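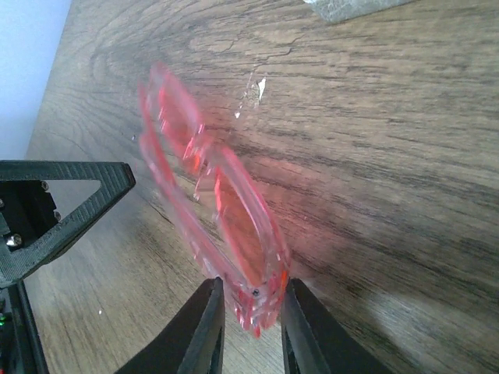

Clear pink plastic, tinted lenses, a tiny dark screw at the joint.

14 shares | 2 comments

Rokeya Sultana cleans glasses before she does anything else in the morning. Hers first, then whoever's are lying around. She repairs and resells secondhand frames under the name Brerkeck, mostly at the Thursday market in Bivside, and she talks fast, so some of this was scribbled on the back of a receipt.

"People bring me a pair and say the lenses are gone," she says. "Scratched to bits. Half the time it's grease. Sunscreen, hair stuff, toast."

Toast?

"Butter. You'd be suprised."

She likes coloured plastic. Pinks, ambers, the see-through ones. Black frames sell better but she finds them dull to work on. With clear pink you see everything — every smear, every bit of fluff near the screw.

"I had a woman drive in from Henriques for a red pair. Tried on one pair, bought it, left. Didn't even take the case."

So what does she clean them with? Lukewarm water, one drop of dish soap, fingertips. Rinse. Shake. Then the cloth, and only then. She's firm on that part.

"Dry wiping, no. You're just pushing grit around. And not your shirt. Everyone uses their shirt. I've used my shirt! Don't use your shirt."

The cloths she buys in bulk, 500 at a time, thin ones, colour doesn't matter to her. They go in the wash on their own, no fabric softener, hung over a chair. The last order was meant to last until April and it didn't, becuase she gives one away with every pair.

Her ledger is a school exercise book. The latest pair she sold was number 481. She'd like to get to 1000 and then take a holiday, somewhere with bad light so she won't need sunnies.

We talked at a table, the cloth laid out on the wood and a shallow green tray off to one side. Trays are a whole other subject with her. Anything with a rim will do, she says, as long as the screws can't roll off it. She used saucers for years. Then a pie plate, which she wants back from her sister.

"Get a tray. Put your glasses in the tray at night. Same spot. That's my whole advice and it costs 2 dollars at the op shop."

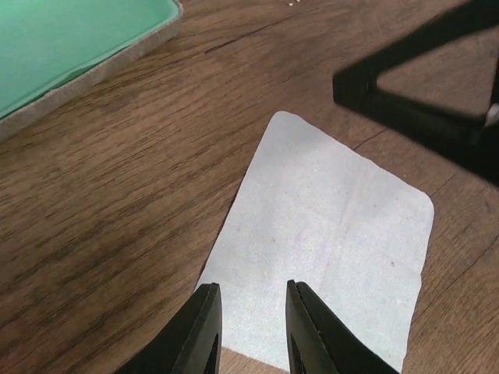 On cases, and what she won't fix

Hard cases only. She had a go at selling soft pouches from a supplier called Etent and stopped after one season — too many bent arms coming back.

She won't touch cracked lenses. Hinges yes, nose pads yes, a loose screw she'll do while you wait and usually for nothing. Snapped bridges depend on the plastic and on her mood.

"Glue is not a repair," she says. "Glue is a mess you do at home and then bring to me."

Does she wear the pink ones herself? Sometimes. In the garden.

Share this | 2 comments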